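Go see a robot up close if anyone near you opens their doors. I spent an afternoon at the Datel open day in March and came home talking so fast my sister told me to sit down.

What got me was the patience of it. Mihret Admasu ran the bench, and she let us stand there for 58 minutes asking whatever we liked – kids first, which I loved!

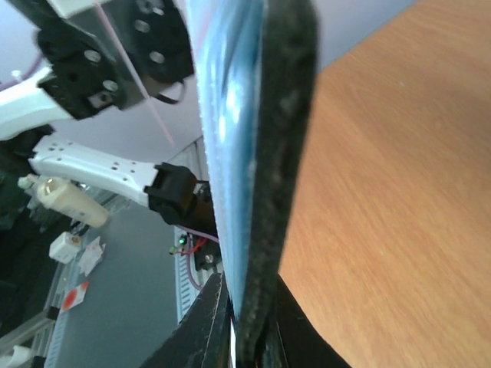 The gripper on the blue piece, with a second arm beside it.

Video makes these machines look either magical or silly. Standing beside one, I saw bolts, cables and people who care a lot about both. More shops should do this, and every school in town should send a class.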